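Home | Guides | Hardware | Data | Contact
Posted in January by Demetrius Benavides
Filed under: Robot Learning, Getting Started

Collecting demonstrations with a hand-held gripper

These steps are the ones we use at Tistside for the Merier tasks. They assume the gripper is assembled and the camera is already calibrated.

1. Write the task on one line, with a clear start and a clear end. "Pick up the cup and put it on the saucer" will do. "Tidy the table" won't.

2. Check that the markers are flat and clean. Replace any with creased corners.

3. Record a slow mapping pass before the first demonstration. Walk through the whole working area and point the camera at fixed things such as pillars, stairs and window frames.

4. Start each demonstration with the fingers open and hold still for two seconds. Move at the pace you would want the robot to move. 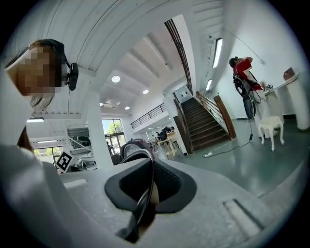
5. Change something between takes: the object's position, your starting height, the side you approach from. Our first Clita set had 1072 takes, and 776 were left once we removed the near copies.

6. Keep the takes where you fumble and recover. Delete the ones where you stopped to talk.

7. Copy the files off after every 58 takes and check that the count matches your log sheet.

Next: Cleaning and trimming takes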